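Handheld gripper demos - what rules do you use for table resets and glassware?

Posted by Shiyu Zou

I'm writing the recording rules for a small group that collects handheld gripper demonstrations. Two grippers per person, marker cubes on both, head camera on. We have 15 operators and until now everybody has worked from a one-page sheet that says "reset the table between takes" and not much else.

The trouble is that everyone reads "reset" differently. Some put each object back on the same spot. Others move everything. When I went through the last batch, 259 takes, I had to set aside 133 because I couldn't tell which layout they were supposed to belong to. Nothing wrong with the motions themselves. 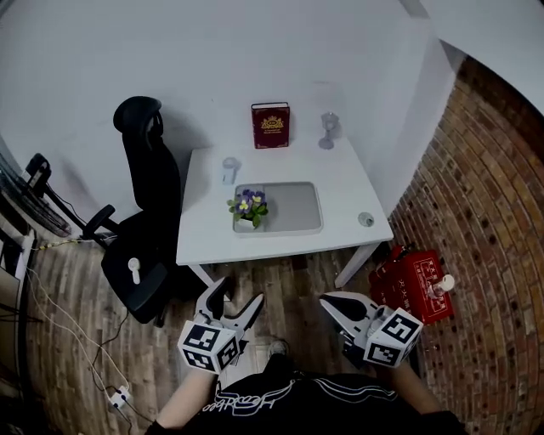
So my questions are these. Do you fix the start layout or vary it on purpose? Do you allow real glass, or switch to plastic? And how strict are you about things that aren't part of the task, such as cables, chairs and stuff left on the floor? I'd like to get this down to a page and a half that people will read.

I've looked at the draft guide from the Istness project but it assumes a fixed arm bolted to a bench, so half of it doesn't apply to a person who can walk around.

Hongjun Yuan

We went through the same thing on Harkilitz last October. What we ended up with:

Write the layout down before the take, never after. Every layout gets a short code, and the operator says the code out loud at the start of the recording. If the code is missing the take goes in a separate folder and a second person looks at it. We don't throw those out right away.

Vary the layout, but on a schedule. We do five takes on one layout and then change it. If you leave it to the operator to "mix things up" they will move the same two objects back and forth all afternoon. Ours did.

Glass: allowed, with conditions. Transparent objects are hard for cameras and you want them in the data, so I wouldn't swap them all for plastic. Our rule is that glass never starts with any part of its base over the table edge, and no stemmed glass goes in a two-hand task until the operator has been signed off on plain cups. A break ends the session for that table until the floor has been swept and checked. The finger pads get wiped and looked at too, before anyone picks the grippers up again.

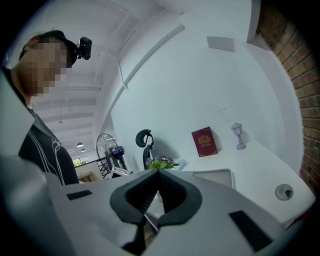 Markers have their own short section. Check the cube faces at the start of each session for scratches, glare and fingerprints. If a cube has been knocked or reseated, you redo the calibration. No exceptions on that one, even if it looks straight. Also, don't let people hold the grippers so that a sleeve or the other forearm covers the cube for long stretches. Short sleeves solve most of it.

For the floor, we keep the spot where the operator stands clear, plus one step in every direction. Power strips and cables go outside that. An operator wearing a head camera is watching the grippers and won't be looking down. Chairs can stay in the background. A background that never changes is a problem of its own - the Nelley people wrote that into their rules and we copied it.

Send me a message if you want our sheet. It's two pages, so longer than what you're after.

xiong_bench

just use plastic cups. we broke 3 glasses the first week and after that I said no more. never had a complaint about it

also the 5 takes thing seems low to me, we do 10, otherwise you spend the whole day rearranging

Shiyu Zou

Thanks both. Saying the layout code out loud is something we can start right away, and it would have saved me most of the sorting.

Hongjun, one follow-up: when you change the layout, do you change object orientation as well, or only position? We have a few items with a clear front, like books, and I don't know whether turning one around should count as a new layout or as the same one. I'll message you about the sheet.

Hongjun Yuan

Orientation counts as a new code if the grasp changes. A book turned to face the wall but picked up the same way keeps its code. Standing to lying flat gets a new one. For round things like cups we ignore it unless there's a handle.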